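Search this site
Search
Home Hire Prices FAQ Contact
We use cookies to remember your basket. OK / Manage

Drasell Tableware Hire - Frequently Asked Questions

Questions we get most weeks. If yours isn't on the list, ring or email. Email is quicker in October, when the phone goes mad.

How far ahead do I need to book?

Two weeks is comfortable. Less than that, try us anyway. Summer weekends go early, plates first, then wine glasses. Forks we never seem to run out of.

Is there a minimum order?

Yes, 88 pounds before delivery. Collecting from the Clovley unit yourself? Then no minimum, take six teacups if that's all you need.

Do you deliver to Pevholm?

Yes. Pevholm, Clovley and the villages between are all one price. Further out we quote by the mile. Please tell us about stairs, gravel, locked gates, narrow lanes. Delivery is to the door, ground floor. Upstairs is extra and needs agreeing when you book, not when the van is outside.

Can I pick a delivery time?

Morning or afternoon, your choice. Exact hour costs more. Village halls with a key safe are fine, just send the code the day before and let us know if the hall is booked by somebody else earlier on.

How many people can you cater for?

We hold nearly 4,000 pieces of white china, which does a sit-down meal for 700 if nobody wants a side plate as well. Bigger than that, ask. We can sometimes borrow in from another firm but the patterns won't match exactly.

What patterns do you have?

Plain white, white with a grey rim, and the mixed vintage florals. The florals are sold by the place setting and you get what you get - we can't match cups to a colour scheme, sorry, people do ask.

Do I have to wash up?

No. Scrape off the food, tip out the dregs, back in the packing it came in. Please don't rinse and then stack wet, the paper sticks to everything. Glasses upside down. 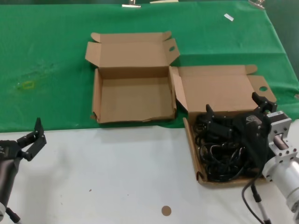
By the Drasell hire desk
Updated 2026-02-23

What does everything come packed in?

Plates and bowls in crates, glasses in divided trays, and cutlery rolled in bundles of ten. Smaller bits (milk jugs, sugar bowls, cake stands) come in cardboard boxes. Keep all of it somewhere dry till we collect. Missing crates are charged, missing cardboard isn't.

What if something gets broken?

Happens at every do. Put the pieces in a bag, mark it, hand it back with the rest. We charge replacement cost for each item, list is on the Prices page. Up to 2 broken items on any order we let go. Chips count as breakages if they're on the rim. Hairline marks in the glaze dont count.

And if something's missing?

Check the bins first. Really. Teaspoons go out with the paper napkins every single time. If you find things after we've collected, drop them back within a week and we'll refund what you paid for them.

Is there a deposit?

Yes, taken by card when you confirm and returned after the count back at the unit. Usually a few working days. Longer after bank holidays.

Can I change my numbers?

Up to five days before, up or down, no charge. After that we can normally add but we can't take off. If you're unsure, order for a few extra guests, it costs less than a second van trip.

What if I cancel?

More than a month before, everything back. Inside a month, half. Inside a week we keep the hire charge but the deposit is still yours. If a funeral tea moves date we just move the booking, no fee.

Do you hire tablecloths?

Round and oblong, white or ivory. Shake them out, dont wash them, and never put them away damp in a plastic bag as they mildew and then we do have to charge. Candle wax, leave it alone, we have a way of getting it out. Napkins to match.

What is the Kim range?

Our heavier stoneware, speckled, looks good for pizza evenings and anything outdoors. Doesn't stack as high so takes more crates, allow room for that. Not oven safe whatever anyone tells you. Dinner plates, pasta bowls and mugs only at the moment. Side plates on order.

Can I come and look first?

Please do, but book a slot. The unit is small and on a busy morning the loading door is in use. Parking round the back. You can take a sample plate and glass home for a few days, small deposit, handy if your trying to match flowers or chair covers.

Do you do staff, food, tables?

Tables no, food no, staff no. Crockery, cutlery, glasses, linen, and serving dishes. There's a list of local caterers on the Contact page.

Get our newsletter - new ranges and late availability. Enter your email. Sign up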